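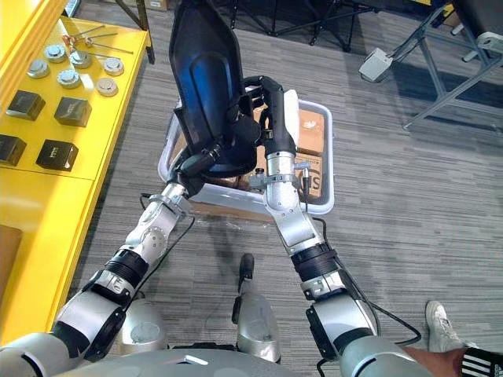 Explore > Everyday Stuff > Furniture

How a Chair Gets Its Curves

Filed under: How It's Made, Ages 7 to 10

By Stelios Karagiannis

You are probably sitting on a chair. If you are sitting correctly, congratulations, you are the first child in history to do so.

Take a look at the part that holds you up. On a lot of chairs, the seat and the back are one single curved piece. Chair makers call it a shell, like the outside of a snail, except that the snail gets to keep his.

Many shells are made of plastic. The plastic starts as small beads called pellets. A machine melts them and squeezes the goo into a mold, a hollow space shaped exactly like the chair. It works a bit like a waffle iron, if your waffle iron weighed as much as a truck and nobody let you put syrup near it. The goo cools and hardens, the mold opens, and out comes a shell.

At the Drasteck chair works in Silberg they can make 2,640 shells in one day. Every one has the same curve, and people have argued about that curve for years. If the back is too straight, you feel like you're in trouble. If it leans too far, you fall asleep in math.

A shell can't stand up by itself, of course. It needs legs, and the legs need screws, bolts and other small metal bits. These are the parts that roll under the couch. A sensible person lays them out on a table before starting, same kind with same kind. Grown-ups skip this step and then say words you are not allowed to repeat.
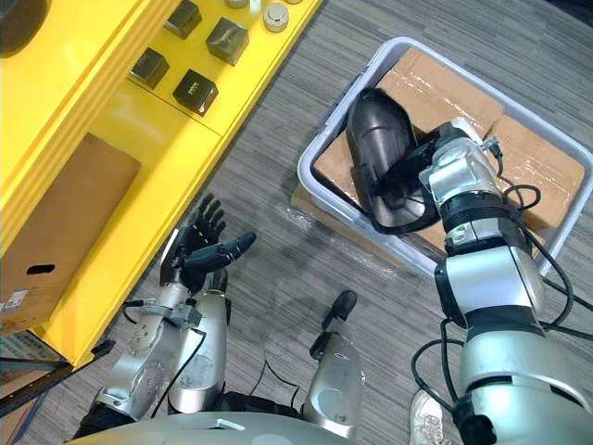 Boxes deserve some respect too. Cardboard looks like plain thick paper, but if you peek at a torn edge you will often see a wavy layer squashed between two flat ones. Those waves are called flutes, and they make the cardboard stiff. An oval hole in the side is there for your hand. A bar code is a row of stripes that a scanner can read and you can't, so don't bother trying.

Once the boxes are empty, they can be flattened and recycled. The old cardboard gets mixed with water until it turns into gray porridge, and the porridge is pressed into new paper or new cardboard. Please do not eat the porridge.

Try it: Lay a sheet of paper across two books and put a coin in the middle. It sags. Now fold the sheet back and forth like a fan and try again — you've made flutes! See how many coins it takes before the whole thing gives up.

Comments (3)

Rafail S.: My fan held 16 coins. Then my sister sneezed.

gr4_room2: We used notebook paper and it worked better with small folds than with big ones. Our teacher wants her coins back.

Kourkoulas Mom: My son now calls his chair a shell and says he is a snail and can't come to dinner. Thanks for that.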